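Wrist view only for contact-rich grasps: does the result hold?

gridlock_m
2026-03-27
We repeated the Grellov ablation on our own cell. Policy A gets the wrist view and a fixed overhead view, policy B the wrist view only. 15 attempts each, same start poses. A completed 14, B completed 3. Grellov reports hardly any gap. 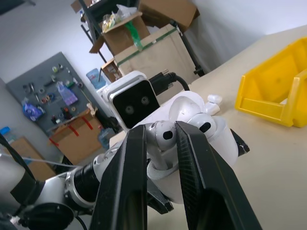 Our reading is that B has no usable depth cue at the moment of closing. The task is to take hold of one joint on a second robot, and the target is a rounded white knob with a black oval slot. There is another knob of the same sort to the right of it, so a policy that loses the global view can settle on the wrong one.

tarn_ops
I don't accept the depth argument. Two similar targets is an ambiguity problem. Mark one and rerun B before blaming the camera.

gridlock_m
Marking changes the task. Grellov used unmarked parts.

flexure9
Grellov also used the Flenis crop, which keeps the fingertips centred. Did you?

gridlock_m
No, full view. We dropped the crop in August.

tarn_ops
Then it isn't a repeat. Run B with the crop, 3 seeds, and post the failures by type.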